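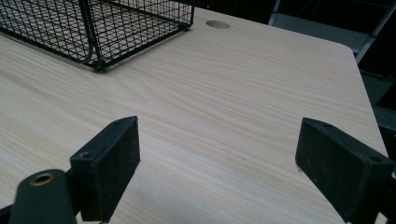 Ticket: Bar charts come out with the wrong starting point on the y-axis
Product: Kena slide viewer
Status: Resolved
Opened: July 28, 2022

Original report
I teach intro statistics and keep my lecture decks on Istlow, which shows them through the Kena viewer. Love the viewer, by the way! But in my deck on histograms (64 slides, mostly charts) every bar chart now starts at 22 on the y-axis instead of zero. It's a lecture on misleading graphs, so my students had a great time with that one — I'd still like it fixed. The downloaded file looks fine on my laptop. Only the browser version is off.

Tried so far: cleared the cache, uploaded the deck again, switched browsers. Same result each time.

Reply from support
Thanks for such a clear report, and what a fun one to chase! Could you check two things for us?
1. Open any chart, go to Axis Settings, and tell us whether Minimum says Auto or shows a number.
2. Tell us if the deck was ever saved from Staltex.

Customer
Minimum says Auto on all of them. And yes, I built the charts in Staltex back in March and pasted them in.

Support
That's the clue we needed! Staltex writes "Auto" and also keeps a hidden value from the last time the chart was resized. Kena was reading the hidden value first. We got the same thing with a fresh deck of 3 charts, so it's definitely on our side. While the fix is being tested, type 0 into Minimum and save. Please try it on one slide before doing the rest.

Customer
Worked on slide 16, so I did the others over lunch. Bars start at zero everywhere. The Nowicki template colors survived too, which I was worried about — hooray!

Support
Wonderful! The fix is now live in the viewer. You can put Minimum back to Auto if you like, but a typed zero will keep working. Histograms with uneven bins are a separate ticket, still open.

Customer
Set two back to Auto and reloaded, both good. Please close.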